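The varnish day post, finally

I have been promising this one since last June, when I posted a photo of my little harbor painting and three of you wrote in to ask how I got the darks to look so deep. The short answer is varnish. The long answer is the rest of this post, so get yourself a coffee, because I love this subject and I'm going to go on a bit.

First, a quick hello to everyone who came over from Hafþór Kragh's newsletter! I mostly paint small oils on panel, boats and kitchens and the odd portrait of a patient relative, and I write here when the paint is drying. 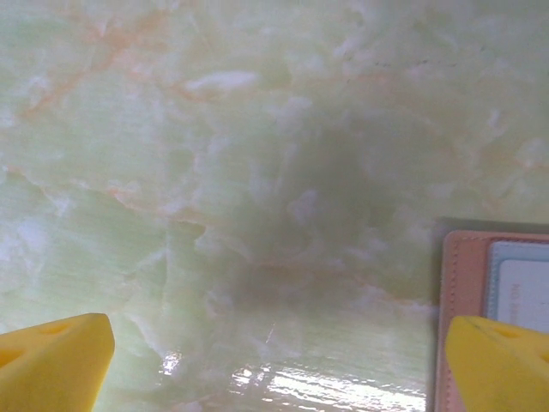
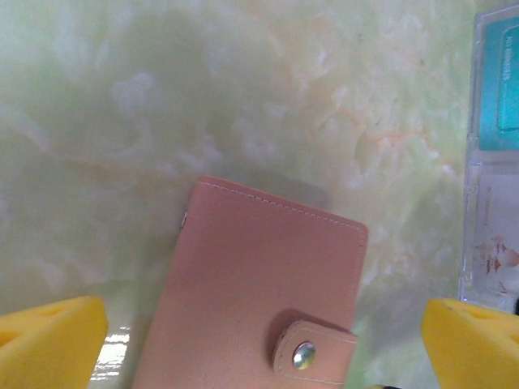
Pale green stone in both of these, and in the second one a dusty pink wallet with cream stitching.

Okay, varnish.

I painted for years without varnishing a single thing. I'd heard it was scary, I'd heard you had to wait forever, and I had a vague idea that it made paintings look like glazed donuts. Then I took a weekend class with Arnar Kjærgaard at Pristgate, the old print works where they rent out studio space, and he put two of his own paintings side by side on the table. Same size, same palette, same cove painted from nearly the same rock. One was varnished and one wasn't. The unvarnished one was lovely. The varnished one looked like somebody had opened a window. I went home and lined up everything I'd painted in the last few years along the hallway, and I could suddenly see how chalky and patchy they all were.

That patchiness has a name, by the way. It's called sinking in, and you've seen it if you paint in oils. Your umbers and your blacks go dull and gray in some spots while the color next to them stays shiny. You mixed a gorgeous deep brown, you went to bed happy, and a week later it looks like dried mud. The pigment is all still there. The oil has soaked down into the layer underneath, and the surface scatters light in a way that makes the dark look pale. Varnish evens all of that out, and your brown comes back. I still get a thrill every time. I have been known to call people into the room.

How long to wait

The traditional advice is six months to a year for a normal painting, and longer if you paint thick. That's for a regular picture varnish. I am impatient, and my first three attempts were on paintings that were nowhere near ready, and one of them (the yellow kitchen, some of you will remember it) has a tacky spot in the corner to this day that picks up every bit of fluff in the house.

So now I write the finish date in pencil on the back of each panel, and I do a little test. Take a cotton swab, dampen it with the same solvent that's in your varnish, and roll it gently over a dark area near the edge. Look at the swab. If there's color on it, put the painting back on the shelf and go do something else. Reds and blacks are the ones that catch me out. Whites I've had good luck with, and the earth colors dry so fast that they hardly count.

There are newer varnishes that let you go sooner, as soon as the thick bits are firm to a fingernail. I've used one of them on thin studies and been very happy. I'd still give a big impasto sky its full year. Mine had a skin on top and was soft as butter underneath, and I only know this because I leaned on it.

Gloss, satin or matte

This is where people get heated! I'm a gloss person who has slowly been turning into a satin person. Gloss gives you the deepest darks, no question, and if your painting is going to live on a wall opposite a window you will spend your life looking at a reflection of your own curtains. Matte is beautiful on pale, quiet work, fog and snow and linen, but on a dark painting it lays a faint bloom over everything and takes away the very thing you were trying to get back.

What I do now is mix. I use the gloss and the matte from the same maker, always the same maker, and I stir them together in a jar until I like it. For the harbor painting I went heavy on the gloss with a small splash of matte. Two things to watch if you try it: warm the matte bottle in a bowl of warm water first, since the matting stuff settles into a sludge on the bottom, and stir, don't shake. Shaking gives you a thousand bubbles and every one of them will show up on somebody's forehead.

You can also brush a coat of gloss, let it dry and put satin over the top. I tried this on a portrait of my aunt and it gave the prettiest soft sheen, a bit like the skin on a plum.

The brush

I fought with cheap brushes for a long time and I wish I hadn't. My favorite is a 2 inch flat from Stoltik, very soft, with a thin edge, and I keep it in its own drawer and it never touches paint. Ever. I've wrapped a strip of red tape around the handle so I can't grab it by mistake at midnight. I've owned it four years and it's only gotten better.

If you can't find a nice soft flat, a foam brush works on panels up to shoebox size. Beyond that I get lines where one pass meets the next.

Setting up the room

Dust is the enemy here and I have two cats, so I've gotten a little intense about it. The night before, I vacuum. Then I leave the room alone with the door shut so that whatever I stirred up can come down. In the morning I wipe the table with a damp cloth, and I wear a cotton shirt. No sweaters! I once varnished a seascape in a mohair cardigan and there's a long blue hair in the breakers that a very kind buyer told me she thought was a fishing line.

I wipe the painting itself with a dry lint-free cloth and then go over it with a clean makeup brush. Then I let the painting and the varnish sit in the same room for a few hours. A cold panel and a warm varnish don't get along, and that's one way you get bloom, that milky haze that makes you want to lie down on the floor. Dry days are best. If it's raining I wait.

Open a window a crack, too. This stuff smells, and it isn't good for you.

Putting it on

Lay the painting flat. I know some people do it upright on the easel and I admire them. I prop mine on four upside-down jar lids so I can get at the edges, and I set a lamp low on the far side so the light rakes across the surface. The lamp is the best tip I have. With it, you can see exactly what's covered and what isn't.

Pour a little varnish into a wide shallow dish. I use 40 milliliters for my usual panel size and always have some left over. Dip just the tip of the brush, press it out on the side of the dish, and start at the top left if you're right-handed. Go all the way across in one long stroke, lift, and come back with the next one overlapping it slightly. Thin, thin, thin. When you get to the bottom, turn the panel a quarter turn and do very light strokes the other way, with barely any pressure, just to level it out.

And then stop. This was so hard for me to learn. You will see a missed spot the size of a lentil and your whole arm will want to go back for it. By then the varnish has started to grab, and your brush will leave a drag mark ten times bigger than the lentil. Leave it! You can get it with the second coat.

I cover the painting with a sheet of foam board propped up on cans, so that air gets in at the sides and cat hair mostly doesn't. Twenty-four hours later I stand it up facing the wall, and I try not to touch it for a week. I usually touch it on day three.

Fixing a bad coat

It's fixable, and knowing this took away nearly all of my nerves. Proper picture varnish is made to come off again. If you get a hazy patch or a run, wait until it's dry, and then take it down with the right solvent on a soft cloth, working in small circles and changing to a clean bit of cloth all the time. I took a whole coat off the Karamanlidis bridge painting last year (that awful wet spring, I should never have tried) and put a new one on a couple of weeks later, and it's one of my favorites now. Do check the label for what dissolves it, and try a corner first.

Please don't use furniture varnish, or the clear stuff from the hardware store. I know it's cheaper. It yellows, and it doesn't come off without taking the painting along.

A few questions from the inbox

Clurudia asked whether you need to varnish the sides of a deep panel. I do, if I've painted them. If they're bare wood I rub in a bit of wax.

Someone else asked about spray. I've used it on very textured pieces where a brush makes froth in all the little valleys, and it did a good job. Several light passes, outdoors, on a still day. It does get expensive, and I find it hard to tell how much is on there.

And a couple of people asked if they can frame right after. Give it two weeks at least. I framed one after four days and the rebate stuck to the varnish all along the top, and I had to slide a palette knife in to free it while saying some words. Little felt strips inside the frame help a lot.

I've got five panels coming up on their dates now, including the big one of the ferry at night, which is nearly all black and blue and has sunk in so badly that you can hardly find the ferry. I can't wait to get a coat on it. If the weather dries out I'll do it this weekend and put up some before and after pictures. If you've varnished something lately, leave me a comment and tell me what you used, especially if you've found a satin you like straight out of the bottle!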